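# About the Hoddale Equipment Office

The Hoddale Equipment Office plans, prices and purchases robotic handling equipment for the Bosora and Arroyo sites. It was set up in March as a single point of contact for departments that had until then placed their own orders, often for the same parts from different suppliers.

The office is led by Crescencio Montoya. Cosmin Furtună is responsible for supplier contracts and spare parts. Both report to the director of operations at Ernard, our parent company.

## How requests are handled

Departments may submit a request at any time. Purchases below $3,815 are approved within the office. Larger purchases go to Ernard with a written plan covering the following:

- purchase price and delivery
- finger pads, screws and other wearing parts for the first year
- staff hours for setup and training
- storage and floor space
- the expected date of replacement

Requests that leave out wearing parts are returned to the sender. In our first budget, these parts took up nearly 40 percent of the amount set aside for hand-held grippers, and the line had to be revised.

## Current plans

The present budget provides for 32 hand-held grippers, of which 21 are assigned to Bosora and the remainder to Arroyo. A fixed arm for the Arroyo packing area has been priced but not approved. The decision will depend on floor loading and on the cost of guarding - neither figure is final.

We favor equipment that our own staff can take apart and repair. Suppliers are asked to quote for pads and fingers separately and to state how long each part will remain available.

## Working with household goods

Much of our handling work concerns ordinary items such as boxes, baskets and cloth, and trial periods are planned with these materials in mind.
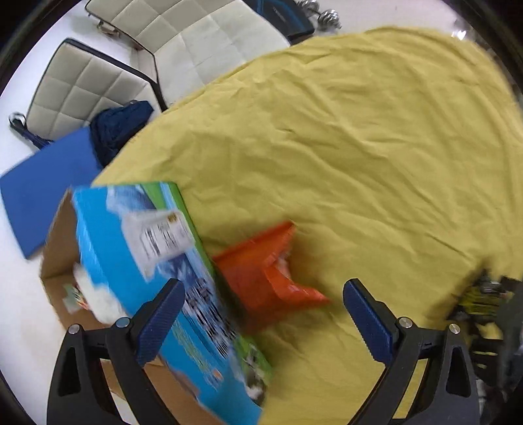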